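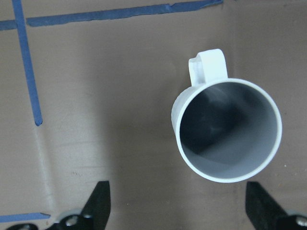 Re: How many starting positions for mug and carton?

sgrgic wrote:
Hello all. I am collecting demonstrations for two objects, a white mug and a milk carton, with two arms over a taped grid. My plan has 455 episodes. For the mug I turn the handle to a different direction each time, and I choose the cell from a list. My colleague Sunita thinks this is too strict and the policy will learn my list. Do you also randomize inside the cell, or is the center enough?

b_lazarevic replied:
Randomize inside the cell, please. At Jotell we put everything in the center for 11 days and then the policy was lost when a cup stood near the tape. Also include bad starts, for example the mug lying down while the carton is in the gripper.
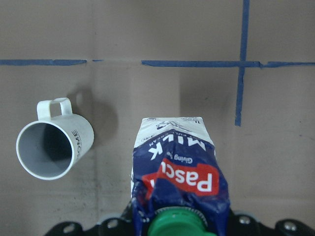 Mug on its side, carton held at the cap end, wrist view.

emil_m replied:
I do not agree with the lying mug. It is a different skill, and if you mix it in from the beginning you make the easy case worse. I would collect the upright episodes first, train, look at the failures, and only then add the others. Stavros, do you record a head view also? From the wrist alone it is difficult to judge which arm should go.

sgrgic replied:
Yes, I record head and wrist together. My rule for the start of an episode is simple: both grippers open, both objects inside the view of the head camera, mug left and carton right.

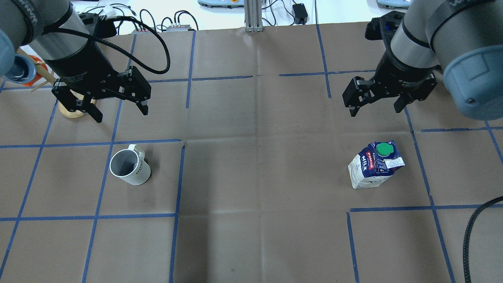
After this I press record and wait 2 seconds before I move the leader arms. Without the pause, the first part of each episode was already in motion and the policy did not know how to begin.

b_lazarevic replied:
The pause is good, but "mug left and carton right" worries me more than the cells. You are teaching it that the left arm always takes the mug. Swap them in half of the episodes.

emil_m replied:
Here I agree with Biljana. Swap them.

ynaqvi replied:
One question about the carton. Is it the same one in all episodes? Ours becomes soft after many grasps and then the fingers must close more. We keep the soft ones and write the carton number in the episode notes — the variety is useful.

sgrgic replied:
It is the same one, and it has many creases now. I wanted to replace it, but maybe I keep it and add a new one.
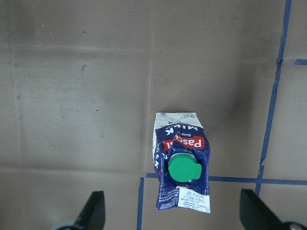
The carton from above, Pascual, with the green cap.

emil_m replied:
I would replace it. A shape that changes during the collection is a hidden variable, and later you cannot separate it from the operator getting better.

ynaqvi replied:
You can separate it if it is in the notes. In a real kitchen the carton is never perfect.

sgrgic replied:
Thank you. I will swap the sides, move the objects inside the cell, and use two cartons with numbers. The lying mug I leave for June.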